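2018-10-16

Still on chapter four, then. I promised Tsion Admasu in July that I would be through the averaging section by the end of the summer, and I suppose I never said which summer.

For anyone who missed the earlier grumbling, I am working my way through an old set of lecture notes on weakly nonlinear oscillators, mostly in the evenings and mostly in pencil. The idea is simple enough. You take a pendulum or a spring that almost behaves, add a small term that stops it behaving, and expand everything in powers of that small term. The first correction is lovely. The second is a page long. The third is where the notes say "it is readily seen that", and I put the kettle on.

My trouble this week has been secular terms. These are the bits of the expansion that grow with time, so that your perfectly sensible pendulum is, on paper, swinging wider and wider until it leaves the building. The cure is to let the frequency shift a little as well and choose the shift so that the growing terms cancel. I understood this completely on page 145. By page 200 I was cancelling things that had every right to be there.

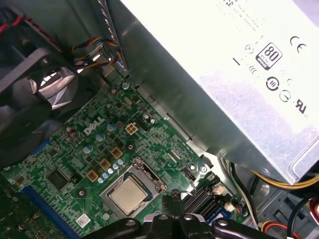

Liya Yimer, who teaches this stuff and has the patience of a cathedral, looked over my working and found that I had lost a factor of 8 somewhere in the cube of a cosine. She circled the line and wrote "hm" next to it. I have had whole school reports that said less.

So I did what I should have done at the start and checked the thing numerically. I wrote a short script, called it Berhe so that I would stop naming files "test", and let it run the full equation for 300 periods alongside my expansion. With the old coefficient the two parted company almost at once. With the corrected one they stay together nicely for small swings and then drift apart, as the notes say they ought to. I sat and watched two wiggly lines agree with each other for far longer than a grown adult should.

Large swings are another matter. Push the amplitude up and the series gives you a number with great confidence, and it is the wrong number. Tsion says to stop being stubborn and use elliptic functions, which give the exact period and have the further merit of making me feel ill.

Next up is the forced case, with damping. I have read ahead a little and there is a diagram of a curve that bends over on itself like a tired daffodil. Liya says it is her favourite part of the course. We'll see - I still have the exercises to do, and I have been avoiding number six.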